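Laundry Folding at a Shared House: A Household Management Project

Submitted in November for the Home and Consumer Studies practical, Jarnirby

2. Towels

The linen closet at Wenine was the reason we picked this topic. It is a shared house with 13 residents and one closet on the second floor, and by the end of most weeks the towels were being pushed in wherever they would go. We wanted to find out if a standard fold would let the same towels fit on fewer shelves, and if people would keep using it.

We measured the shelves first. Each one is 44 cm deep, so a bath towel folded in half twice sticks out over the front and the door does not close. Hand towels had the opposite problem. They slid to the back and got lost behind the sheets.

The Holst guide that we used in class gives three folds for towels. We tried all of them on a table before going near the closet. The steps for the thirds fold are:

Find the two corners on one long edge and pull the edge straight.
Lay the towel down and smooth it out toward the ends.
Fold in thirds the long way, then in half.
Put it on the shelf with the folded side facing out.
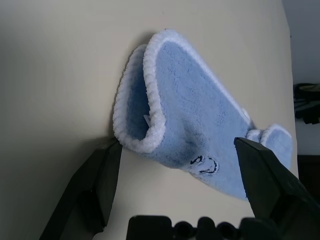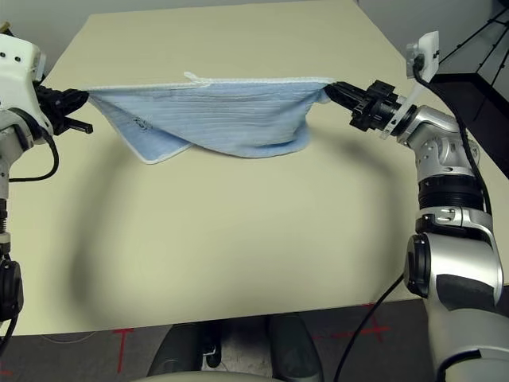
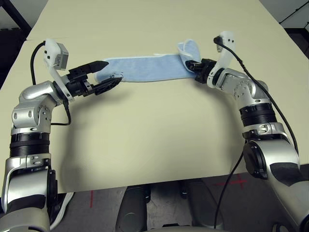

Light blue towel with white edging.

The first step took the most practice. If the top edge is slack when the towel goes down, the thirds come out uneven and the stack leans - we had to redo a lot of our early ones. Thick towels were harder than thin ones because the hem pulls in and the corners curl.

We also tried rolling. Rolled towels looked good in a basket but took up more shelf space, and the residents pulled them out from the bottom of the pile. We dropped rolling after the first trial.

With the thirds fold, the bath towels went from three shelves to two. The hand towels now have half a shelf to themselves at eye level. Reremport, the other house in our study, has a wider closet and saw less change, so we report it separately in section 3.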